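2024-01-06

## What I'm budgeting for the picking cell this year

Happy new year, everyone! I promised in the last issue that I'd share the shopping list for our picking cell at Gultwood before the numbers got locked, so I've been sitting with a spreadsheet and too much coffee, and I have opinions. The budget closes in February. If you're planning something similar at your own shop, maybe this saves you a few evenings.

Quick background for the new subscribers. We're a small outfit that picks mixed household goods out of bins and packs them for mail order, and one corner of the building belongs to the arm. I do the planning for that corner, so I'm the one who gets the emails when a line item looks silly. Last year a few of mine did look silly. The biggest mistake was spending nearly everything on the headline item and leaving crumbs for all the stuff that holds it together.

So this year I've turned the list upside down. Small and boring comes first.

### Cables and cable management

Please, please give cables their own line. I used to bury them under "misc" and then act surprised when misc was empty by spring. A cable that rides along an arm bends and twists all day long, and I now plan to replace the full set every 7 months whether it looks tired or not. I also want 2 spare sets on the shelf, already cut and labeled, because the lead time from Branthorpe (our supplier for most of the electrical bits) stretches out right when you need it to be short.

Ties, straps and sleeves go on the same line. I've put in 300 dollars for the lot and I expect to spend every cent. We had a good argument in the office about whether to pay for a molded cable carrier - the tidy kind that clips along the joints - and I've parked that one for now. It's a nice thing to have, but it locks you into one cable thickness, and we keep changing what's on the end of the arm.

### Grippers and fingertips

This is where I've moved the most money. Fingertips are a consumable! Treat them like printer ink. I've asked for 5 sets, in two different softnesses, and a second complete gripper so we can swap and keep going while the first one is on the bench.

If you're getting quotes, ask the seller what a replacement finger costs before you ask what the gripper costs. I had one quote from Bachmann that looked expensive up front and came out cheaper over the year once I added the spares, and another that went the opposite way. I wouldn't have caught either one from the front page of the quote.

Also ask how long a swap takes with the tools you own today. One of the quotes needed a special driver, sold separately, naturally.

### Bins, tables and clamps

I nearly skipped this section, and then I walked over to the corner and looked at what we lean on every single day. The bin, the wooden tabletops it sits with, the clamps. None of it is glamorous and all of it matters, because if the bin creeps sideways over a shift then every pick gets a little bit worse and you spend the afternoon blaming the software. (Ask me how I know.)

I've budgeted for a couple of spare bins in the same gray and the same size, plus more clamps. Buy the same clamp you already have, even if there's a nicer one on sale. Mixed hardware drives me up the wall.

The test goods go here too. We keep a box of awkward items - things that are shiny, things that are squishy, things in clear plastic, tiny bits that hide in the corners - and they get worn out or wander off. Put a little money aside to refresh that box. Your results are only worth something if the stuff in the bin looks like the stuff your customers order, and ours had drifted toward whatever was easy to grab. Guilty as charged.
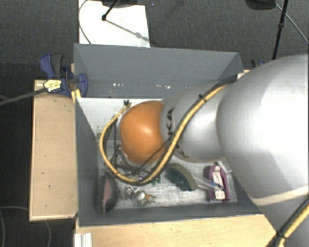
### Lighting and the "nice to have" pile

Lighting is the one I went back and forth on. Shiny surfaces bounce light all over the place, the arm's own cover included, and I'd love a pair of softer lamps. I've penciled them in under the Plurkevska project, which has its own small pot of money for anything that improves what the vision side gets to work with. If that pot shrinks, the lamps move to next year and I'll sulk quietly.

Also on the pile: a rolling cart for spares, a decent mat for standing on, and a second screen. I'd rank the mat first. My knees agree.

What's off the list entirely is a second arm. I know, I know, several of you wrote in to ask. I'd want to see the one we have running with proper spares behind it for a full season before I go asking for its twin, and the floor space would have to come out of packing, who have made their feelings clear.

If you've got your own equipment list on the go, hit reply and tell me what you moved up this year. I'm especially curious about cable replacement schedules, and whether anyone has found a fingertip that holds up with soft, spongy things. I'll share the best replies in the February issue, along with whatever survives the budget meeting.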